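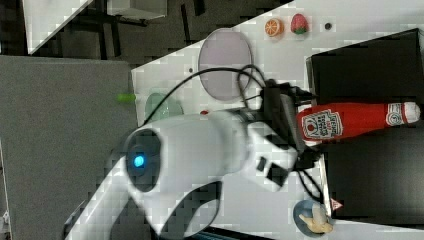
Flusness Court Residents' Meeting, 6 August 2025
Minutes, typed up by me the same night while I can still read my handwriting

We got going a few minutes after seven in the downstairs lounge. Eight households showed up, which is more than July, and I think the heat had a lot to do with it (the lounge has the good air conditioner!). The July minutes were read and approved with one fix: I had written that the side gate sticks, and it's the back gate.

Laundry room. The second dryer is still eating money. Brallar came out twice in July and both times told us it was fine, and both times it quit again before the weekend. I read their last email out loud and there was some groaning. We agreed I'll write back asking for a new coin unit or a credit, and if they won't do either one we'll get a price from somebody else. Apartment 8 asked if we could go to cards. Everybody liked the idea until we got to the monthly fee, so that's tabled.

Money. We have $1,521 in the shared account. The bill for the hallway lights was $392 and it's paid. That was higher than I expected, I'll admit, but they did all three floors and the stairwell finally doesn't look like a parking garage. One person wanted to know why the outside light over the mailboxes wasn't included. It's on the landlord's meter, so I'll ask the landlord.

Courtyard potluck. Most of the evening went to this, and I loved it! We picked the last Saturday we could all live with, then un-picked it, so the date is going to a sign-up sheet by the mailboxes. Expect around 70 people if everyone brings the family they say they're bringing. Ravberg will rent us folding tables and chairs and drop them off in the alley, and we voted yes on that with no one against. Grill duty is split between the first and second floors. The third floor has drinks and ice.

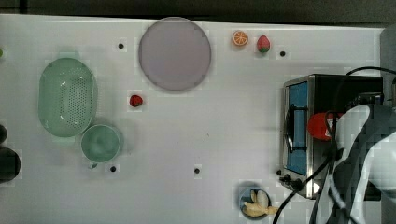 Dishes took longer than the menu did. Last year we went through a mountain of paper plates and they folded the second anyone put potato salad on them, so the vote was for real ones, borrowed from whoever has extras. I'd like us to stick with big, flat round plates that have a bit of a raised rim, like the lavender-gray one, and I don't care at all if the colors match. Put a piece of masking tape with your apartment number on the bottom. Cups we'll still buy. Apartment 8 offered two washtubs for afterward and I said yes before anybody could take it back.

Music. Bai, the noodle place on the corner, offered to lend us their speaker as long as it's back before their dinner rush. Off by nine either way.

Bikes. There are still bikes chained to the stair rail. Please move them. If yours has a flat and you've given up on it, tell me and I'll find it a home.

Other stuff. The recycling pickup has moved to the early slot, so bins go out the night before. Somebody's basil on the second floor landing is doing great and we'd all like to know what you're feeding it.

To do before next time: me, the email to Brallar and the landlord about the mailbox light. First floor, check the grill for propane. Everyone, sign the sheet.

We wrapped up at 8:40. Next meeting is same place, same time, date to be posted by the mailboxes.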